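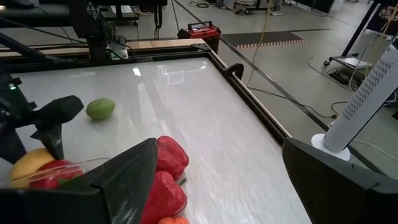
According to the Skumbridge office, constituent letters on the treaty vote are being logged twice, and the position tally on the member's page is wrong as a result.

Ticket 1564
Product: Ristska correspondence tracker
Status: Pending customer check
Priority: 2

Reproduced on the Stadum test server. A letter sent through the web form gets one record on submit and a second when the confirmation email is opened. Both count toward "Oppose" or "Support." Phone calls logged by staff are not affected.

Import log shows batches of 200 closing normally. No timeouts. Duplicate check compares message ID only, and the confirmation step issues a new ID.

Changed the check to sender address plus bill number. Reran the July import. Tally now matches the paper count for both positions.
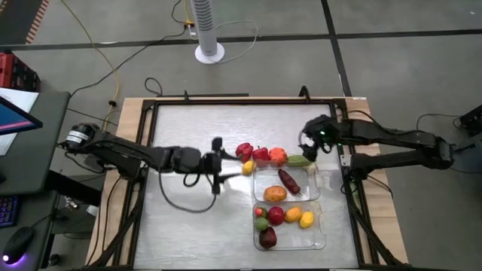
Reply from Enriquez: the fix drops people who wrote in again after the amendment. Those letters should stay as separate records.

Added letter date to the check. Rebuilding the index tonight at 11 p.m. Tally page stays hidden until Skumbridge confirms.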